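Reludlow House Shared Kitchen – Minutes of the July Residents' Meeting
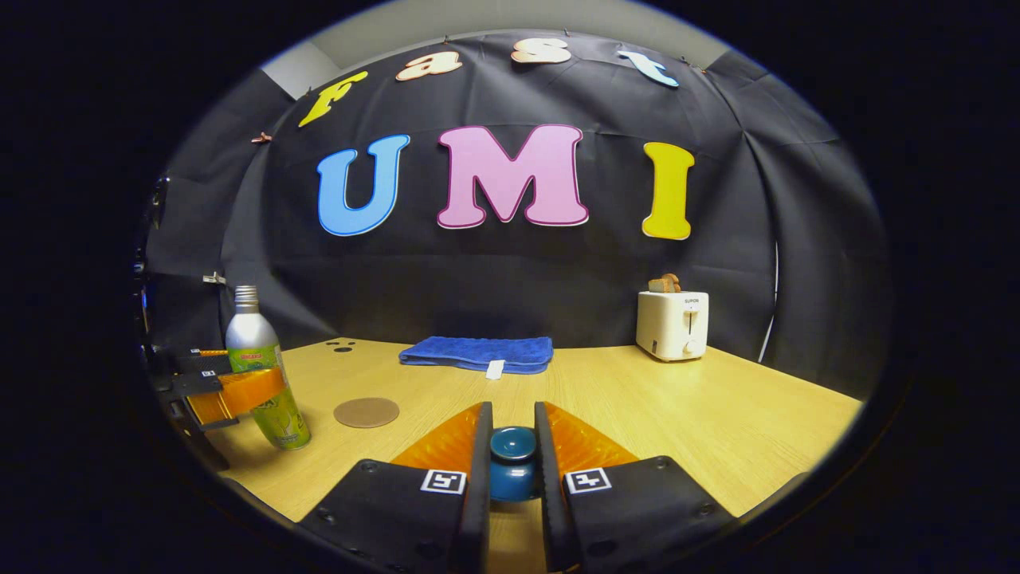 Who pays when something in the shared kitchen breaks? The kitchen fund pays for anything on the shared list, and the owner pays for anything that is not.

The question was put at the start because it had been asked by several households since the last meeting. The wording will be added to the sheet inside the cupboard door.

The meeting opened at 7:15 p.m. in the ground floor kitchen. Eight residents attended. Two households sent apologies. The minutes of the previous meeting were accepted with one correction: the new dish rack was paid for by the fund and should not have been listed as a gift.

1. Matters from last time

The dripping tap has been fixed. The building manager, Erkness, sent a plumber on the second request. The window latch has not been fixed and will be reported again. The spare key is back on its hook.

2. Kitchen fund

The fund stands at $3,813 after the spring collection. This is higher than usual because the Ollero deposit for the old freezer was returned. It was agreed to keep $400 aside for repairs and not to touch it without a meeting.

A resident asked whether the monthly payment could be lowered. After some discussion it was left as it is until the flooring quote is in.

3. Toaster

The white two-slot toaster stays on the shared list. One resident said the lever has to be held down for a second before it catches. Others had not noticed this. No replacement for now.

Crumbs were raised again. The tray is to be emptied on Saturday by whoever has the cleaning turn, over the trash can and not over the sink. The toaster is to be unplugged first.

A request to buy a four-slot model was voted on and did not pass, three in favor and five against. The main objection was counter space.

4. Cups

The larger mugs keep leaving the kitchen and turning up on the landings. Everyone is asked to check their rooms and return what they find before the next meeting.

The small dark teal cup was discussed separately. Two households had each thought it was theirs. Both agreed it can go on the shared list, and it will be kept on the lower shelf with the other small ones. Glazed cups should not be stacked more than two high. One was chipped that way in the spring.

5. Table and coasters

The light wood tabletop needs more care. Hot pans are not to be set directly on it under any circumstances. Cups and bottles go on a coaster. A round cork one is already in use and it was agreed to buy a set of the same kind, plain, with no rubber backing.

It was suggested that the table be sanded and oiled. Opinions were divided on whether residents should do this or pay for it. A quote of $749 from Raju Woodwork was read out, covering the table and both long shelves. Most of those present found this high. A second quote will be requested for the table alone.

6. Towels

Hand towels and dish towels are still being mixed up. From now on blue towels are for dishes and white ones are for hands. Towels should be left folded when dry and hung on the rail when damp. The wash goes with the weekly cleaning turn – one load, warm, no fabric softener.

There was a short discussion about cutting the tags off. The care instructions are printed on them, so they stay on.

7. Bottles

Metal drinking bottles and other screw-cap bottles are personal items and are not on the shared list. They may be left in the kitchen during the day. Any bottle still out at the end of the week goes in the box by the door. The box will be emptied once a month, and bottles with something left inside will be poured out and rinsed first.

One resident asked for a shelf for tall bottles, as they do not fit in the cupboard standing up. The middle shelf will be moved down one notch to see if this helps.

8. Cleaning turns

The list for the next two months was passed around and filled in, apart from the last week of August. Swaps are fine as long as they are written on the list. The person on turn wipes the table, empties the toaster tray, washes the towels and takes out the trash. Floors are done by Erkness and do not need to be mopped, only swept if there has been a spill.

9. Any other business

The recycling bin is too small. Erkness will be asked for a larger one.

A resident offered an electric kettle in good condition. It was accepted and goes on the shared list.

Actions

– Report the window latch again and ask about the recycling bin.
– Get a second quote for the table.
– Buy cork coasters from the fund.
– Add the small teal cup and the kettle to the shared list.
– Move the middle cupboard shelf.

The meeting closed at 8:40 p.m. The next one will be in September, same room, same time.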